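Forum Vie paroissiale > Culte et liturgie > Chants
Recueils papier ou paroles projetées ?
9 réponses – 3 partages

clairelune
Bonjour à tous. Notre conseil doit décider en septembre si on rachète des recueils ou si on passe à la projection. Les nôtres sont des Gallska à couverture bleue, il en manque beaucoup et les reliures lâchent. Il en faudrait 121 pour équiper tous les bancs. Est-ce que certains d'entre vous ont fait le changement, dans un sens ou dans l'autre ?

g_jacobs
Nous projetons depuis quatre ans. Les gens chantent la tête levée et on les entend mieux. L'inconvénient est qu'il faut quelqu'un à l'ordinateur chaque semaine, et que cette personne doit connaître les chants. Quand elle passe au couplet suivant avec deux secondes de retard, toute l'assemblée s'arrête.

Organiste du fond
Contre. Avec un écran on n'a plus que les paroles. Dans un recueil il y a la mélodie, et ceux qui lisent la musique entraînent les autres. Chez nous les voix d'alto ont disparu en un an après l'installation du projecteur. On ne chante plus qu'à l'unisson.

Parsons G.
@Organiste du fond : rien n'empêche de projeter la portée. Nous le faisons pour les chants nouveaux.

Organiste du fond
Une portée à quatre voix, projetée à vingt mètres, sur un mur crépi. J'ai essayé, c'est illisible à partir du sixième rang.

marthe_b
Il ne faut pas oublier les droits. Photocopier ou projeter un chant récent, c'est une reproduction, il faut une licence. Pour les cantiques anciens la question se pose moins, mais la traduction peut être protégée même si la mélodie est du XVIe siècle. Vérifiez titre par titre.

clairelune
Merci marthe_b, je n'avais pas pensé aux traductions. Nous en chantons 200 environ sur l'année, cela fait du travail. Le fournisseur (Kekana) propose des recueils d'occasion, quelqu'un a déjà commandé chez eux ?

g_jacobs
Oui, 16 exemplaires pour la chorale. État correct, mais deux éditions mélangées et la numérotation n'était pas la même. Demandez l'année d'édition avant de payer.

D. Hartley
Je ne suis pas d'accord avec l'idée qu'il faut choisir. Nous avons gardé les recueils au fond, sur une table, et on projette aussi. Les personnes âgées prennent le livre, les familles regardent l'écran. Le numéro du cantique est affiché en haut de chaque diapositive – c'est le seul point sur lequel j'insisterais.

Organiste du fond
Cela fait deux budgets à entretenir. Et au bout de quelque temps les livres restent sur la table.

D. Hartley
Chez nous non. Une trentaine de personnes en prennent un chaque fois.

pasteur_ionescu
Un mot sur le culte lui-même. Pour un enterrement, je préfère le livre. Les familles qui ne viennent jamais à l'église ont quelque chose en main, elles peuvent relire le texte, et l'écran allumé derrière le cercueil m'a toujours gêné. Pour les cultes ordinaires je n'ai pas d'avis arrêté.

clairelune
Merci à tous. Je transmets au conseil la solution mixte et la question des éditions. Je reviendrai dire ce qui a été voté.

Dernière mise à jour du sujet : 21 h 40
Ce site utilise des cookies pour mesurer son audience. Accepter – Refuser 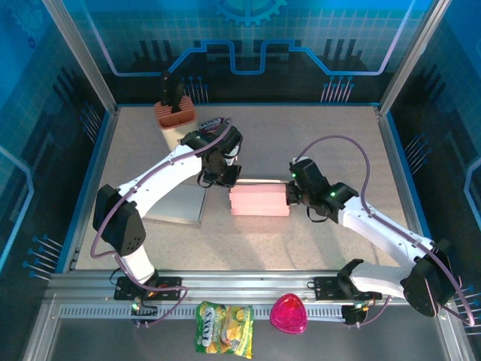
Deux bras blancs, un sachet FOX'S et un bloc rose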